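Himstead Wheel Covers - Set of Four, Snap-On

Sold by Nusilix Auto Trim
Item no. 1451-G
Status: In stock
Page updated Jan 18, 2025

The Himstead is a full-size snap-on wheel cover for steel wheels. It replaces the factory cover on vans and small sedans, or dresses up a set of plain winter steels. Each set comes with four covers, four retention rings and a fitting sheet.

Retention is by molded clips on the back of the cover, which grip the lip of the steel wheel. No lug nuts are involved, so the cover can come off for a tire pressure check without a jack.
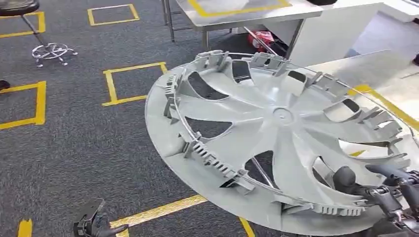
The retention ring is packed separately and has to be seated in the clips before the cover goes on the wheel. It has a small bend on one side for the valve stem. Line up the bend with the valve notch, press the ring in a little at a time and check that every clip has hold of it. A cover fitted without its ring will rattle at low speed and may come off on a rough road.

Sizing

Order by wheel diameter, not by the overall height of the tire. The diameter is the number after the R on the sidewall. A tire marked R15 takes a 15-inch cover. We stock 14, 15 and 16-inch sets. If your van has a load-rated wheel with a raised center, measure how far the hub stands out before you order. The Himstead clears most of them but not all, and the deep-center version (sold as the Prusis) is the better choice there.

These covers do not fit alloy wheels. The lip is the wrong shape and the clips have nothing to grip.

Fitting

Wipe the lip of the wheel with a dry rag and knock off any loose rust. Hold the cover at the valve stem first, push that side on, then work outward in both directions with the heel of your hand. A rubber mallet is fine. A steel hammer will crack the rim of the cover, and we do not replace covers broken that way.

In freezing weather, bring the covers indoors for 46 minutes or longer before fitting. Cold plastic is stiff and the clips can snap. The time comes from our own bench trials - an hour does no harm.
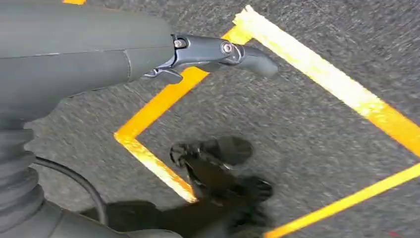 Care and cleaning

Use car soap and a soft brush. Acid wheel cleaner made for alloys will dull the finish, and so will some brake dust removers. Take the covers off twice a year and rinse out the grit that collects behind the clips.

Spares

Single covers: yes, order by size
Retention rings: packs of 2 or 6
Replacement clips: not available, as they are molded in one piece with the cover
Zhong ring pliers: optional, sold separately

Customer notes

"Put these on our delivery van in August and they have stayed on. The rings were tight to get in and I pinched a thumb." - Hortensia Rengifo

"Good fit on 15-inch steels. I would have liked the valve notch marked on the front." - Gerardo Donati

Returns

Unfitted sets can be sent back within 30 days in the original carton. Please include the rings.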